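Volix Boards > House & Garden > Tables, what goes on them

Dark table regret

tatau_tim
Thursday, 8.14 pm
We bought a dark brown wooden table in August. My wife wanted it, I wanted it, the man in the shop wanted it very much indeed. It has since become the place where everything in the house goes to lie down. Post, balls, toys, cables, a bag of compost for one bad weekend. Every speck of dust shows up like snow on a coal heap and I am wiping it 2 times a day. Do I oil it, wax it, or put a cloth over it and pretend?
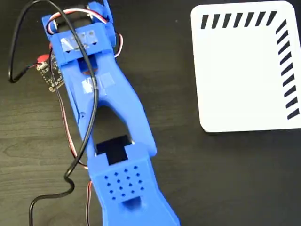
I've been told wax by my father-in-law, who also told me to buy the car I've got now. The grain is nice when the light is low across it and I'd like to keep it that way. I would not like to spend another 30 quid on something in a tin that smells of feet.

Ouellet
Wax. Thin coat, leave it overnight, buff with an old T-shirt. Your father-in-law is right, sorry.

Paweena Thepsuriya
Disagree with Ouellet, and not for the first time. Wax on a table that gets used will go patchy wherever you put a mug down. Hardwax oil, two coats, a day between them. Ours has had 8 years of children doing homework on it and it still looks like a table.

Ouellet
It's furniture, not a boat.

tatau_tim
Does oil make dark wood darker? It's nearly black in places as it is. Any darker and we'll lose the cat.

Paweena Thepsuriya
A bit. Try it on the underside first. And find the toys a home, because grit under anything heavy is what scratches a top, and no tin will fix that.

tatau_tim
I bought a basket for the toys. The basket is now on the table. Things that roll are the worst, they leave for the floor and come back with half the garden. At present it's the shiny football with MARYLAN and whatever comes next on the side, plus something pink.

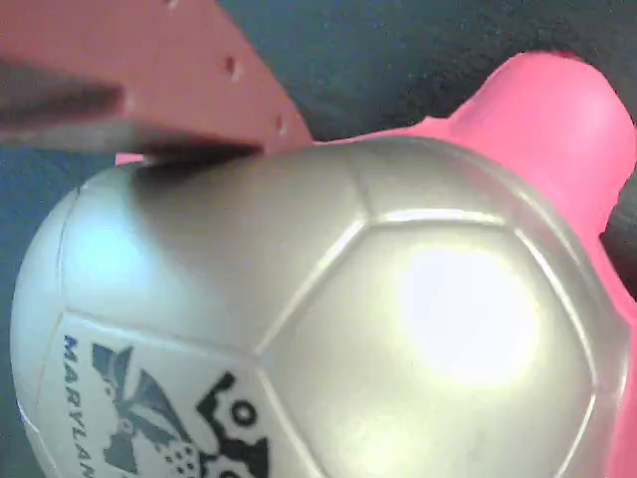 Chaiwat Chantharasri
Put a lip on it. I pinned a strip of beading along one side of ours and nothing has rolled off since. Looks a bit like a snooker table but you stop noticing.

Paweena Thepsuriya
Please don't nail things to a new table.

Chaiwat Chantharasri
Pins, not nails. Tiny ones.

Ouellet
For once I'm with Paweena. Get a net and hang it on the back of a door. Veltham do one, or any string bag will do.

tatau_tim
So far that's wax, oil, pins and a string bag. My wife has read the thread and says a tablecloth.

Ouellet
What colour?

tatau_tim
Dark brown.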